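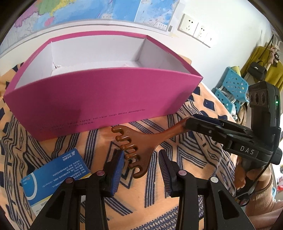
Trirnunari: the dresser-top photos

Hi! I'm Manuela Bortolotti and this is the readme for Trirnunari, my folder of photos about putting small bedroom things into boxes. Combs, hair ties, ribbon, all the bits that pile up on a dresser and then migrate to the bed. I started it in January because I wanted to see which boxes I really keep using (so far the pretty ones are winning, which surprised my sister and pleased me a lot).

What's in it

There are 755 photos in three subfolders, named after the streets where I took them:

maswood – my own room, mostly on the bedspread
prano – my sister's place, drawers and shelves
ferraro – my aunt's guest room, hat boxes and one very deep trunk

The pink box with the lettering on the front is in maswood. I love that one! It says something along the lines of "TRUE LOVE NEVER DID RUN SMOOTH", and the second line ends in "HAPPINESS", so I tagged it box_love. The brown comb with the wavy teeth and the long handle is comb_tail. Please don't rename either of them, my spreadsheet gets very upset.

Tags

Every photo has one box tag and at least one item tag. If the lid is off, I add open. Paper left inside a box gets the tag paper, crumpled or flat, I don't split those. Patterned fabric underneath is just bed or cloth.

Known problems

185 of the prano photos still have no item tags. I'm working through them in the evenings, slowly. Also, 44 photos in ferraro are sideways and I keep forgetting to turn them.

Using the photos

Go ahead and use them for school, a blog, your own sorting project, whatever you like. Just put my name somewhere.

Last updated Friday, September 17, 2021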